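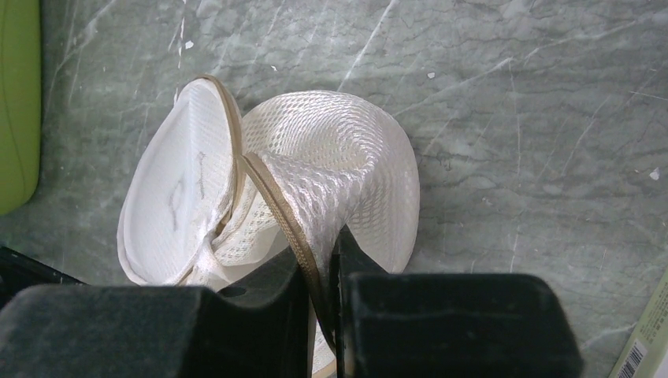
A mesh wash bag.

Sorting the whites with the woman behind Studari

I'd been meaning to talk to the owner of Studari for ages. It's the little laundry on Lerkier Street, two doors up from the fish shop, and I've been dropping my doona there every April for years without once asking her a proper question. So I finally did, over a cup of tea on the bench out the front.

She bought the place from a cousin who wanted out. "I'd never run anything," she told me. "I had 300 dollars left after the bond and I spent most of it on hangers!"

These days she has four washers, and the favourite is an old one she calls Mahmoud (after the street she grew up on, before you ask). It takes the big stuff - picnic rugs, dog beds, footy jumpers for the whole under-tens. On her busiest day she put through 164 loads and went home with her shoes on the wrong feet.

I asked what people get wrong. She didn't even stop to think. "Powder. They use double what they need and then wonder why the towels feel like cardboard." Bras, tights and anything with a hook should go in a mesh bag, she says, zipped right up, and never stuffed full. "Half full is plenty. The water has to get in there."

And colours? She's relaxed about those. Cold wash, inside out, get on with your life. She saves her fussing for wool, which she does by hand in a tub at the back after closing.

Next year she's hoping to open a second shop out at Stimari, where the nearest laundry is a long bus ride away. "I'll need somebody who likes folding," she said. "I can't stand folding."

Studari opens at 7 every morning. Bring coins, the card machine is having a rest.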